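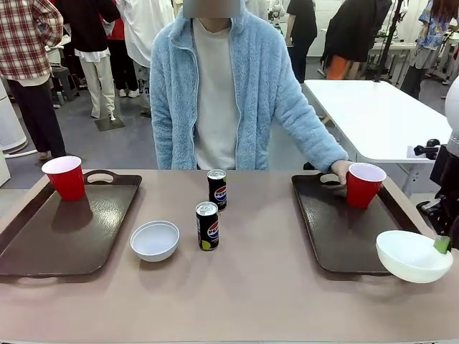 Marama Maihi 留言问，两个人各用一个托盘的时候，杯子到底该放在盘里哪个位置，她家的杯子总在端起来的那一下滑向一边。答复写在下面，顺带把托盘、塑料杯、碗和易拉罐的摆放与清洁一并整理。

一、杯子的位置

空托盘的重心在中央。杯子装满之后，往往是整盘最重的一件，放在角上会使托盘向该角倾斜，端的人要用手腕去补偿。摆在桌上不动时，杯子靠后角放没有问题，前面留出的空间给碗和餐具。需要端着走时，把杯子移到两侧提手孔的连线附近，碗放在对侧，使左右重量接近。

提手孔只开在长边上的托盘，端起时手指穿过孔，拇指压住盘沿。盘沿内侧两厘米以内不放东西，否则拇指没有着力处。

二、杯子的装量

硬质塑料杯壁薄，握紧时杯口会变形，液面随之上升。装到距杯口两厘米处即可。放杯时先让杯底一侧接触盘面，再放平；垂直落下容易溅出。

上大下小的塑料杯，高度与底径之比偏大，稳定性低于直筒杯。盘面光滑时，在杯底位置垫一块裁好的硅胶防滑垫，直径比杯底大一厘米。垫子不要铺满全盘，铺满后面包屑会卡在边缘，清洗费时。

三、碗

小碗先空着放上托盘，位置定好再盛。盛好的碗从桌面移到盘里时要越过盘沿，汤类容易在这一步洒出。碗与杯之间留一指宽，取用时手背不会碰到杯子。

浅碗装干果或切好的水果，深碗装汤。两只托盘内容相同时，按同一顺序摆：先碗，后杯，最后餐具。顺序固定以后，缺哪一样一眼就能看出。

四、易拉罐

罐装饮料不必上托盘，立在两盘之间的桌面上，两边取用距离相同。罐底为内凹结构，只有一圈窄边接触台面，在光面托盘上遇到冷凝水会滑动。直接放桌面时，木桌需要垫杯垫，贴面桌擦干即可。

倒饮料时杯子倾斜，罐口贴近杯壁，先倒三分之一，泡沫落下后再倒满。开罐在桌面上进行，不在托盘上进行。

五、深色光面托盘的清洁

深色盘面显水痕和指纹，清洗步骤如下。

1. 用软布蘸温水加少量中性洗洁精擦拭，不用钢丝球和去污粉。
2. 清水冲净，提手孔内侧用旧牙刷刷一遍，此处容易积油。
3. 立即用干的超细纤维布擦干，由中央向四边擦。
4. 竖放晾置，两盘之间留缝。

水垢可用白醋与水按一比四稀释后擦拭，停留一分钟，再冲净。带金属饰边的托盘不用此法。漆面托盘不进洗碗机，也不放热锅。

我用的一只是 Plumusum 的旧款，空盘称重 485 克，盘沿高 19 毫米。盘沿低于这个高度的，我只在桌上当餐垫用，不用来端汤。

六、塑料杯的异味和染色

装过咖啡或番茄汁的塑料杯，浅色内壁会留色。每只杯子加入小苏打一茶匙，注温水至满，浸泡过夜，次日用海绵擦洗。仍有异味的，倒置在通风处放一天，不要叠放。叠放过紧取不下来时，外杯浸温水，内杯加冷水，半分钟后旋转拔出，不要用刀撬。

七、收纳

托盘竖插在橱柜的立式隔架里，隔架间距比盘沿高度多一厘米。平叠时每层垫一张厨房纸，防止光面互相刮擦。我的隔架是 Jolleo 的，深 160 毫米，托盘横着插会露出一截，改为提手孔朝外后取放方便。

碗按直径叠，一摞不超过六只。杯子口朝上放在搁板上，柜内湿度大的地区可改为口朝下，但下面要垫网格垫。

八、补充

Brodie Pryor 来信说，在托盘底面四角贴毛毡脚垫，可以避免在桌面上拖出划痕。可行，但毛毡吸水，清洗前要取下，或者改用透明硅胶脚垫。脚垫厚度四角须一致，贴完放在平整台面上按压对角，有晃动就重贴。

Lindsay Brunton 问圆角托盘能否垫方形餐巾纸。能，四角向内折一下，压在碗下即可。

本页 2024年4月26日 修订，第五节的稀释比例以本版为准。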